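Dunalel Path and Hedgerow Project
Progress report to the Haser Fund
Tuesday, June 6, 2023

We've had a cracking few months and there's plenty to tell you. When I last wrote, in January, the lower path was still under water at the ford end and we had planted next to nothing. Since then 1,315 hedge whips have gone in along the north side (hawthorn and blackthorn mostly, with some hazel where the ground is better), and the stretch up to the old sheepfold is finished and open!

Surfacing took longer than planned. Lisent delivered the stone in two lots, and the second came a fortnight late, so the steps by the burn are still to do. We hope to start them as soon as the nesting birds have moved on.

Spending to date is £2,823 from the materials budget, leaving £326 in that line. Guards and stakes were the big cost. We'd like to move the unspent printing money across to cover handrail timber, if you're happy with that.

The school walks have been a joy. The last one brought 80 children up the hill in bright sunshine, and several have been back with their parents to look for "their" hedge plants. A second map board is being drawn up now, with bird names in Gaelic and English.

Morag Kinnear
Project lead

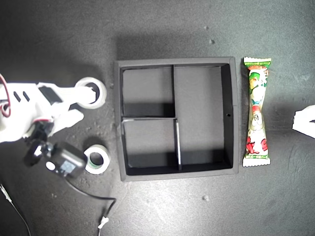
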